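From: Corentin Besnard
To: Sketova household list
Date: 6 Jul 2025
Subject: Re: Folding T-shirts without a table

Aino Nurmi wrote:
> I have only the bed to fold on, and my T-shirts always come out
> crooked. Do you start from the collar or from the bottom?

Dear Aino,

I also fold on the bed, and I start from the bottom. Take the two corners of the hem and pull until the line between them is straight. The collar and the sleeves can stay in a heap for the moment – you will arrange them after. When I began from the shoulders, the hem was always going in a wave and I had to open everything again.

The sheet should be tight on the mattress, otherwise it moves together with the shirt.

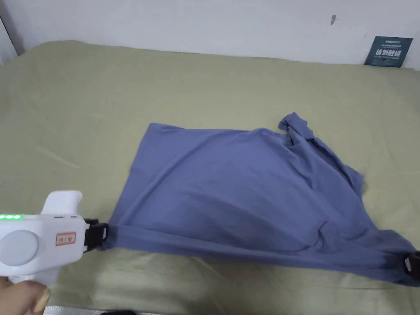

Aarne Toivonen wrote to me that he disagrees: for him the side seams must be matched first, and a straight hem means nothing if the shirt has twisted in the wash. I think he is right for old shirts. Mine from Skillach are twisted since November, and for these I lay one seam over the other and forget the hem.

For the width, I fold to 46 cm for the long shelf and smaller for the drawer. Which size is your drawer? Orvokki asked this also, in her message about the towels.

Best regards,
Corentin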